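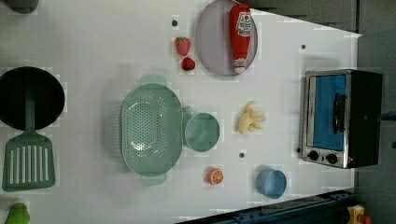 Open day FAQ: the kitchen table demo

When is it?
2022-05-14, at our Flurnside workshop. Doors open after lunch and we go till people drift off.

Who's running it?
Me, mostly! Ona Baranauskienė is doing the other half of the talking, and she's much better with the hard questions, so save those for her.

What does the robot do?
It picks up toy food and puts it where we ask. We call the demo Bite (sorry, no real snacks on that table). Expect a plate, a colander, a ketchup bottle, some fruit and plenty of slow, careful reaching.
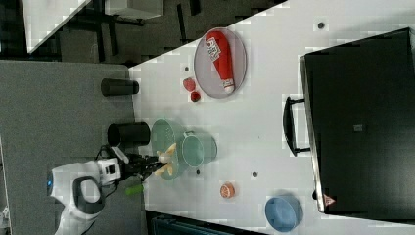 Why so slow? Well, I like being able to stop it in time, and you get a better look at the fingers that way. We did a faster run in March and I spent most of it holding my breath.

Does it ever drop things?
Oh yes. We've logged 2,985 picks so far and almost 300 of them were misses. Round things are the worst.

Can my kids move the toys?
Please let them! Just wait till one of us says the arm is paused, then shuffle everything however you like.

How long is a session?
Half an hour or so, and there are two of them. Pick either one, no booking.

Where do I park?
Behind the Dorometti building. The Stovton bus stops right outside too.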